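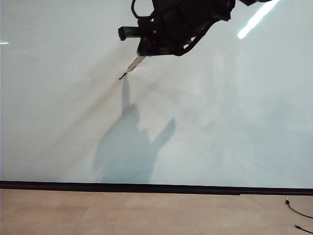
Glossy white panel.

Clatstead Residents' Services
Frequently asked questions: replacing kitchen and wardrobe doors

Do I need permission to change my cupboard doors?
Tenants must apply in writing before any work begins. Leaseholders need only tell the Property Office.

Which finishes are allowed?
Gloss white, matt white and pale grey are accepted in all homes. Other colours are considered on request, but the original doors must be kept and put back at the end of the tenancy.

How long does a decision take?
Applications are normally answered within 19 working days. Homes in Suvarna Court may take longer, as the managing agent must also agree.

Is there any help with the cost?
A grant of up to £885 is available where doors are damaged or unsafe. It does not cover handles, worktops or delivery. Two written quotes must be sent with the form.

How should gloss doors be cleaned?
Use a soft damp cloth and mild soap. Scouring pads and bleach will mark the surface, and such marks are treated as damage by the tenant.

What happens to the old doors?
They may not be left in bin stores or shared hallways. Collection can be booked through the Property Office.

Whom should I contact?
Meenakshi Chowdary, Property Office, for applications. Satish Nair, Finance, for grants.

Page last reviewed: 17 Sep 2023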